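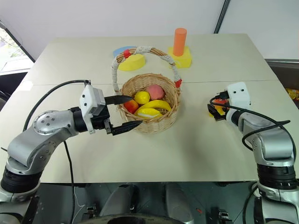
Department of Automotive Business, Skerent College
**Pricing and Product, week 6 handout**

## The sticker price and its relatives

Bring a calculator on Friday. Phones count as calculators until I see a group chat.

Last week we left the Dorkgate hatch on the dealer's lot with a price on the windscreen that no customer has ever paid. This week we add the bits that get it to the kerb:

- **Freight and pre-delivery.** Charged at the same rate whether the car crossed an ocean or a car park.
- **Registration and plates.** Set by the province, so leave it out of your margin.
- **Dealer fee.** Covers paperwork. In our worksheet it is $640, for a folder.
- **Options.** Floor mats are an option. The floor is standard.

### Worked problem

The dealer buys Trnka floor mats at $60 a set and sells them at $200. The fitter takes $50 to put them in, paid by the dealer.

Gross on the mats: 200 − 60 = $140
After fitting: 140 − 50 = $90

Now suppose the salesperson throws the mats in free to close the deal. The customer believes they have saved $200. The dealer is out $110. Write two sentences on why both parties drive home happy, and one on who should be less happy.

### Terms to know

*Invoice price*: what the dealer is billed, before the maker quietly gives some of it back.

*Holdback*: the part quietly given back.

*Residual*: a guess at the car's future value, printed to the cent.

Read the Nelteck lease case before class, including the page on excess kilometres. Last year's group skipped it and leased very badly.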